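Ticket 535: Access cards rejected at Hitville side entrance
Opened: 9 March 2021
Site: Hitville, building 2
Reported by: front office
Assigned to: Anayeli Hinojosa
Priority: medium
Status: open, monitoring

Problem as reported
Several people can't get in through the side entrance in the morning. The reader beeps twice and shows red. The same cards open the main door and the parking gate. Some cards work on the third or fourth try, others don't work at all. No error shows on the front office screen.

System
Grunel door controller, one reader per door, four doors. Card list is kept on the Mikley server and pushed to the controllers every night. Installed by Nowakowski.

Log

Entry 1
Pulled the event history for the side door. There are 26 rejected reads from this morning. All of them say "unknown card." None say "bad read," so the reader is getting the number and the controller doesn't recognize it. Main door has no rejected reads for the same period.

Entry 2
Checked three of the rejected cards against the list on the server. All three are active and assigned to the right door group. Re-saved one of them and pushed by hand. Still rejected at the side door.

Entry 3
Restarted the side door controller. It came back in under two minutes. Same result. Clock on the controller was correct before and after.

Entry 4
Compared card counts. Server has 1,020 cards. Main door controller has 1,020. Side door controller has 1,000 exactly. The missing ones are the most recently issued, which matches the names we were given. The cards that worked on a later try are a different matter, see entry 6.

Entry 5
Opened the settings page on the side door controller. Memory mode is set to "small," with a limit of 1,000 cards. The other three doors are set to "standard." The side door unit was swapped last May and I think the replacement was left on its factory setting. Changed it to standard, saved, restarted, ran a full push. Count is now 1,020. Tested two of the cards that had been failing and both opened the door on the first try.

Entry 6
Intermittent cards. Two people hold the whole wallet up to the reader with other cards in it. With the card taken out and held flat, ten reads out of ten were good. With it left in next to a bank card, reads were hit or miss. Asked the front office to add a line about this to the new card handout.

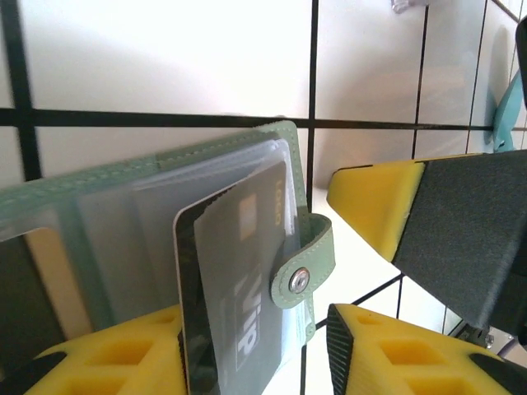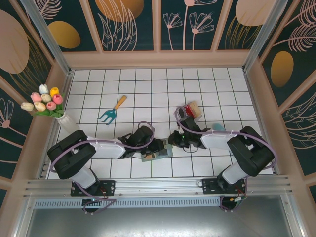

Entry 7
Nightly push is due at 2:00. Will check the count again afterward. Also sent Nowakowski a note asking whether any other replacement units went out with the small setting, and asked for the memory mode to be added to their install sheet. If the count holds for a week I will close this.

Still to do: the controller drops cards past its limit without logging anything. The server marks the push as complete either way. Would like a warning for this, or at least a count in the push report.

Reply from Grunel support
We can confirm the behavior in your last note. The controller accepts the list up to its limit and ignores the remainder, and it returns a normal completion code to the server. A count check is on our list for the next firmware, but I don't have a release date. Until then, please compare the counts by hand after adding cards. Standard mode will need a full push after any factory reset, as the setting goes back to small. Please send us the serial number of the side door unit and we'll add it to the case.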